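**Vetell Grasp Planner**, version 2

Vetell is the planning layer we wrote because we were tired of hand-tuning approach poses every time somebody swapped the objects on the bench. You give it a depth view and the arm's joint limits, and it hands back a ranked list of grasps with a full path to each one. It runs on an ordinary workstation next to the arm (no cluster, no special card), and it replans 30 times a second while the gripper is on its way down!

What's new in this version:

- **Wall-aware approach.** Low bins and trays are treated as real obstacles, so the planner tilts the wrist before it gives up on an object near a side.
- **Mixed shapes in one pass.** Tall cylinders, small rounded things and flat lids with a knob all go through the same scoring. You can still weight one type if you like.
- **Hover check.** The arm pauses above its target, takes a fresh look, and either commits or picks the next grasp on the list. Karthik Sikder wrote this part over one very long Sunday and it's my favorite thing in the release.
- **Replay viewer.** Step back through the last 100 plans and see why each candidate was dropped.

Drivers are included for 14 arms, and the Derdale bridge works for most others. Clear plastic is still hard on depth sensors, so turn on `fill_transparent` for jars and expect planning to slow down a bit.

Setup notes are in the `docs` folder. Start with the tray config, it's the shortest.

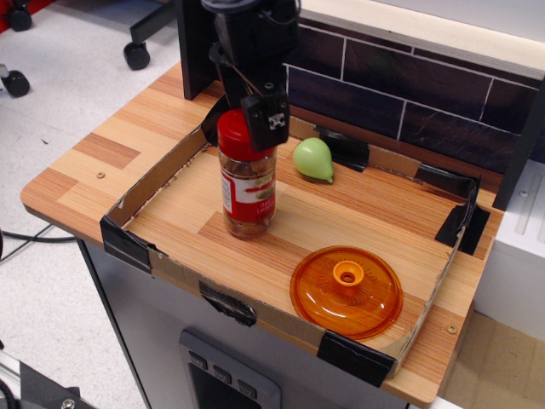 Birthe Bundgaard: Does the hover check work with the Derdale bridge too, or only with the included drivers? We'd want to set a different pause height for each object type.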